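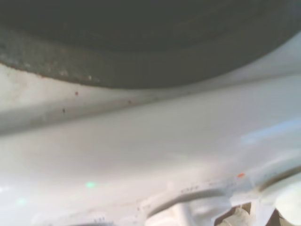

2. Counter space beside the range in small rental kitchens

The housing literature treats the kitchen mainly as floor area. Codes set a minimum room size and a minimum clear width in front of the appliances, and surveys tend to record the same values. The surface on which food is cut, mixed and set down is recorded less often, and where it is recorded, it usually appears as a single total. A total hides the way the surface is divided. Two kitchens with equal counter length may differ sharply in use if one has its counter on both sides of the range and the other has all of it beyond the sink.

The present section deals with this division. It draws on floor plans and unit inspections from the Prurdale rental survey, which covered buildings under several owners and ran for nine months. The measures used are defined first. The rules for handling missing and unclear cases follow, and the section ends with the main source of error.

2.1 Measures

Landing space is the length of counter directly next to the range, measured along the front edge from the side of the range to the nearest break. A break is a wall, a sink bowl, a refrigerator, a tall cabinet or a change in height. Left and right landing space are recorded apart. A range that stands against a side wall has a landing space of zero on that side.

Depth was measured only where the counter was shallower than the range. A shallow counter still counts as landing space under our definition, but is flagged, and flagged units are left out of the comparisons of depth in Section 4.

Range width was taken from the unit inspection where one existed and from the floor plan otherwise. The two sources do not always agree. Plans from the Jarman buildings show a 30-inch range in every kitchen, including kitchens where the inspector recorded a narrower one. The likely explanation is that the symbol was copied from a standard sheet and never changed when narrower models were put in. We gave the inspection priority in all such cases. Where a narrow range had been set into an opening made for a wider one, the gap was not counted as landing space, even if it had been covered with a loose board or a metal strip.

The arrangement of most interest is the flanked range, in which counter is present on both sides. Figure 1 shows the type: a compact electric stove between two countertops, with a skillet on the cooktop. Units of this type are assigned to Group A. Units with counter on one side only are assigned to Group B, and units with a freestanding range and no adjoining counter to Group C. The grouping ignores fuel. Electric coil, smooth-top and gas ranges are found in all three groups, and the type of burner is entered as a separate variable.

Handles are a minor point but affect how landing space is used. A long skillet handle may reach past the side of the cooktop and over the adjoining counter. Tenants in Group A described turning handles over the counter as routine; tenants in Group B did so only toward the counter side. In Group C there is no such option, and handles are turned inward over another burner or outward into the room. We did not measure handle overhang, and the survey form had no field for it.

Figure 1. Flanked arrangement (Group A). A compact white electric stove stands between two countertops; a black cast-iron skillet with a long wooden handle is on the cooktop. 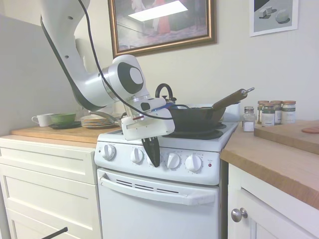
Caradog Gittins, commenting on an earlier draft, objected that the grouping gives too much weight to symmetry: a cook with one long counter on the side of the working hand is better served, in this view, than a cook with two short ones, and Group A contains many kitchens of the second kind. The objection is fair as far as it goes. It is met in part by reporting left and right landing space apart, so that a reader may regroup the units by the longer side. The survey did not ask which hand the tenant used, and in a rental unit the answer would change with the tenancy while the counter stayed in place.

2.2 Missing and unclear cases

Units without a plan or an inspection were dropped. Units with a plan only were kept if the plan was drawn to scale and dated after the last known change to the kitchen. For buildings held by Fillico, the date of the last change was taken from the owner's repair log. These logs are complete from 2000 onward. Earlier work is listed by building and not by unit, and plans older than that year were therefore treated as undated.

Movable furniture raised a separate problem. Many tenants in Group C had placed a cart or small table next to the range. A cart performs the function of landing space but is not part of the unit, and its presence says more about the tenant than about the building. Carts were noted by the inspectors and excluded from the measures. A fixed shelf was included if it was attached to the wall and level with the cooktop.

2.3 Sources of error

The main source of error is the treatment of breaks. Inspectors trained in the first round, in January, took the edge of the sink rim as the break; those trained later took the edge of the bowl. The difference is small for any one kitchen – the width of the rim – but always runs in the same direction. Records from the first round were corrected by adding the rim width given in the Hinska fixture list for the sink model in question. Where the model was not known, the record was left as it stood and marked. Marked records are included in the totals by group and excluded from the regression in Section 5.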